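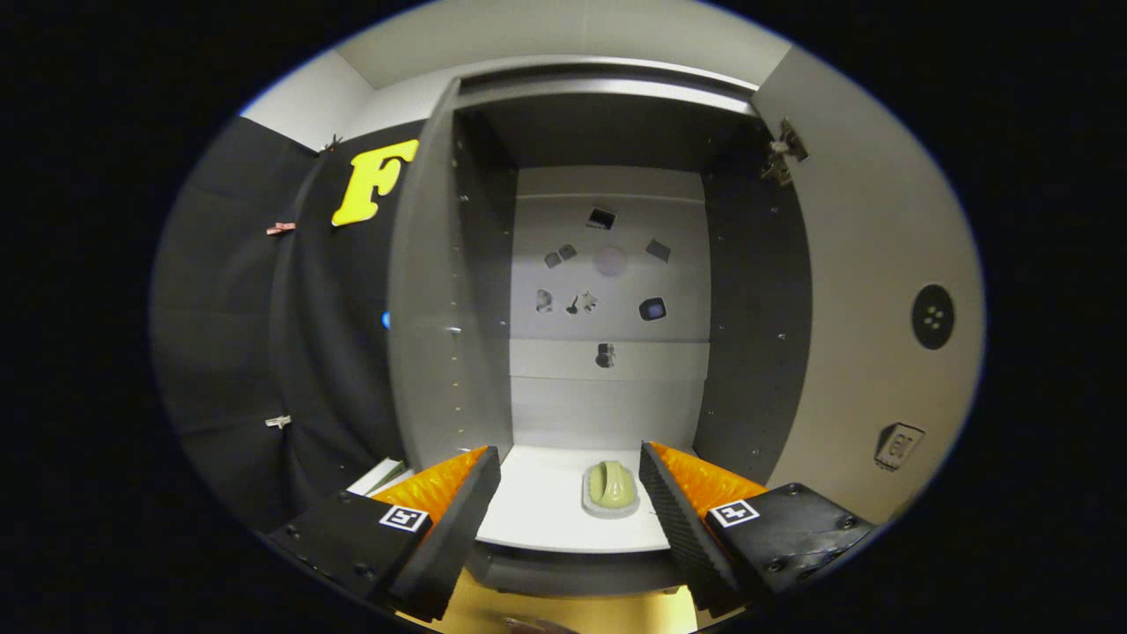 Pale green object on a small white dish, cabinet shelf.

Week 2 notes - patches, seasons and sequels

OK, so last time I got carried away with release calendars and we never reached pricing. Let's fix that! Think of a studio like Corkcombe with a yearly racing game. They can ship a full sequel, or sell a cheaper update on top of last year's build (new rosters, new liveries, same engine). I lean toward the update when a new console is close, but plenty of you will disagree - good, bring that to section.

Terms to know: live service, season pass, day-one patch, backward compatibility.

Reading: Amano, chapter 2, up to page 52. Skip the Daleo sidebar, it's badly dated.

For Thursday, write one page on which model you'd pick for Corkcombe and what you'd charge.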